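Claststead Workshop Newsletter
10th September
By Mārtiņš Adomaitis

Two-arm bench: where the build stands

The two-arm bench has been the main job in the back half of the Claststead workshop since spring, and several members have asked when they can use it. The short answer is October, if the wiring is finished and the stop buttons pass their check. The longer answer takes in the simulator, which is where most of the work is going on at the moment.

The plan has not changed much. Two arms stand on their own floor stands behind a long table, with one gripper each. The stands do not touch the table, so a knock to the tabletop does not throw off the arms. We tried bolting them to the table first and gave up after three evenings of recalibrating.

Before anything moves on the real bench, it moves in the model. Kairys is the name we gave to the simulated room, and it now has both arms, the table and a set of small things to pick up. Members who want to try a program can load it on the shared computer by the tool cabinet. A program has to run clean 10 times in a row in Kairys before it goes on the list for the bench.

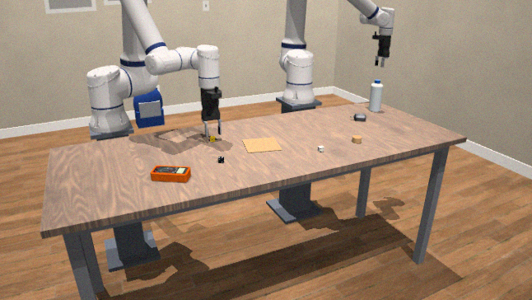 Dice are the first exercise. They are small, they have flat sides, and a gripper that comes down a little off center will push one away instead of closing on it. After that come the bottle and the wooden cylinder, which need a wider opening and a slower approach. The multimeter is on the table mostly as something to avoid. It is wide and flat, and neither gripper is meant to lift it.

The left arm is further along than the right. Its downward approach is good enough that I have stopped adjusting it. The right arm still comes in too high over tall objects and then corrects late. I think the fault is in how I entered the height of its stand, and I will measure the real one again before changing any code.

We have also started varying the positions. The control program, Dillent, can now shuffle the objects between runs and save a record of each attempt. The goal is 1,000 saved runs by the time the real bench opens. The shared computer gets through them overnight as long as it is left on, so please do not shut it down when you lock up. Turning off the monitor is fine.

On the hardware side, the Darano power supply came in last week and has been mounted under the bench. The cable for the second stop button was too short and a longer one is on order. Until it is fitted, the main switch stays locked off - this applies to everyone, me included.

There are 7 places in the first group of users. You do not need to know how to program, but you do need to have done the shop safety session. The sign-up sheet is on the board next to the drill press. Put down which evenings you can make it and whether you would like to work on the model or on the bench itself.

Two things would help in the meantime. We need a strip of rubber matting to go along the floor behind the table, where the cables run. We also need somebody with a good caliper to measure a few real objects, so that the sizes in Kairys match what we will be handing to the grippers. Leave a note in my tray if you can do either one.

This site uses cookies to remember your newsletter settings. Accept | Manage

© Claststead Workshop | Contact | Back to top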